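Home | Newsletter | Recipes | Past Issues | Contact

Last updated: September

From the kitchen table: small cans, big cups

I promised last time I'd finally write up the drinks table, and then three of you emailed to remind me (thank you, I think!), so let's get to it before the recipes. 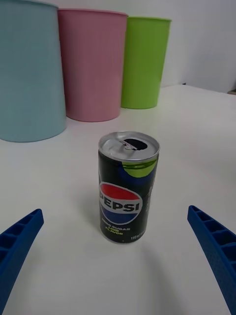
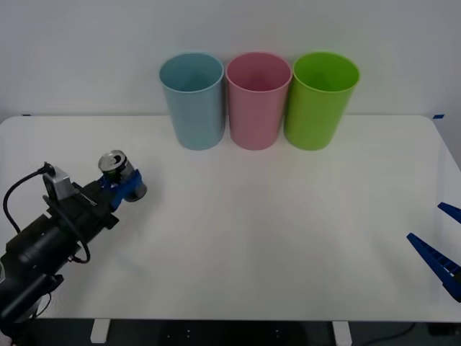
I have been on a tiny can kick all summer, and I blame Kieran Cropper, who turned up at the Wuvimlow street supper with a cooler of them and went home with nothing but ice water. My rule used to be big bottles and a stack of cups, and my rule was bad. By eight o'clock every bottle was flat and half the cups were sitting around with an inch of something in them. A little can is a few good gulps and you're finished, and if you want more you open another one. The lime Pepsi Zero Sugar up there is marked 110 ml, which for those of us who think in ounces is a bit under four, so it barely covers the bottom of a tall cup once you've added ice. That's fine by me! I like room in the cup for a squeeze of real lime and a splash of soda water, and the kids like room for a ridiculous amount of ice.

Now, cups. I've gone back to plain plastic ones in different colors, the blue, pink and green sort, and I line them up along the back of the table against the wall so the front stays clear for pouring and elbows. Tall ones that get wider toward the top are the best for this (they hold a lot of ice and they stack afterward). Everybody picks a color and keeps it for the night. With more than three people you'll need more colors, or a roll of masking tape and a pen, and yes, I have had grown adults argue with me over who gets the pink one.

For the Rodutcombe potluck we had 71 people signed up and I bought 108 of the little cans, thinking I'd be drinking the leftovers until Thanksgiving. We came home with 9. Valeriano Valcárcel ran the table that night and his one complaint was the recycling, since small cans pile up fast and people will leave them anywhere. So put the bin right next to the table, where they can reach it without putting down a plate. Tip the last drops into a bucket first or the bag gets sticky, and rinse if your pickup wants them rinsed (ours does).

If you want to try it at home, chill the cans for a couple of hours, or give them 20 minutes in a tub of ice and water if you forgot, like I always do. Cut the limes at the last minute. Next issue I'm doing Valeriano's bean salad, and I still need somebody to lend me a bigger bowl.

Previous Issue | Next Issue | Back to Top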